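Speaker notes – "Shelves People Stop At"
Hikbridge evening talk, 2022-02-17

Say hi, thank Tanner Caron for the invite and for carrying the chairs in. Water on the left side this time, please, not next to the laptop!

Start with the Posus job. I had 16 cubbies to fill there and I filled every single one, right up to the top, and I was so proud of it. Then Takeshi Murakami walked in, looked at it for a while and asked me where the shelf was. (Wait for the laugh. If there isn't one, keep going.)

So that's my subject tonight – what to leave out. I love stuff, I really do, and my own place is full of it, but a cubby unit is already a lot to look at before you put one thing on it. All those edges! Every box is a little picture frame, and if each one is shouting you stop looking at any of them.

Go slowly on the next slide. Give people time to look before I talk.

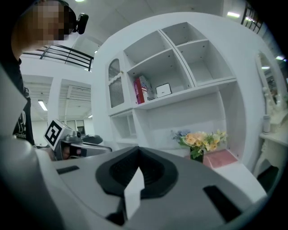 Slide 2: White cubby unit with flowers in the wide opening, red and flag design up on the left.

Talk about the flowers first. Peachy orange roses, some yellow, little blue ones, and a dark green vase that keeps the whole bunch from floating off into all that white. I'd put them in the widest opening every time. Flowers need elbow room.

Then the upper cubby with the red in it. Strong color, the flag design leaning next to it, and the small white frame with its dark picture. They share one cubby and the two beside it are empty, and I wouldn't touch those. Someone will say "but the screw holes show." Yes, they do! I can live with a screw hole. If you can't, a dab of white filler and you're done.

Mention the little door with the scalloped top and the tiny gold knob. I go soft for a scallop. It picks up nicely with the curvy legs on the vanity, and the oval mirror too.

Exercise if we have time: everyone picks one shelf at home and takes out 2 things. Leave it a week. Don't buy anything.

Skip the Trominico slides if we're running late. Questions, then lights.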